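The Towel Count

By the time I got to episode 1,652 I was talking to the arm. Just little things, you know, "easy now" and "other corner, sweetheart," the way my aunt used to talk to her car on hills. 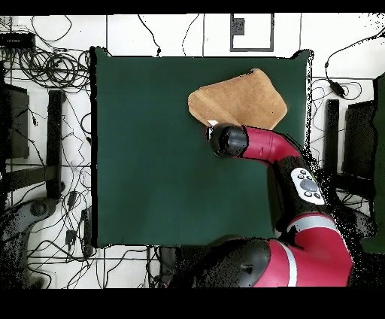

Anyway, the idea was mine, so I couldn't complain (I complained constantly). Everybody at Drituro trained folding on perfect demonstrations. I wanted to leave the bad ones in! The fumbles, the missed grabs, all of it, each one tagged at the second it went wrong. My bet was that a policy that had seen a botched corner would know how to get out of one.

Ileck, the big lab across the river in Stodesberg, had tried something like it in August and dropped it. I read their write-up on the bus maybe five times. They'd tagged whole episodes as good or bad, and I kept thinking, no, no, you have to tag the moment.

So I stayed late and tagged moments. We had 1,715 episodes by the end, and 362 of them had a fumble in them, most of them mine. I named the model Choo, after the noise I make when I sneeze, and I started training on a Friday and went home and slept like a rock.

Monday I ran it. First towel, it pinched too shallow and the corner slid off. It stopped. I stopped too, with my coffee halfway up. Then it backed off a little, came in lower, and took the corner again.

"Easy now," I said, and reached for the next towel.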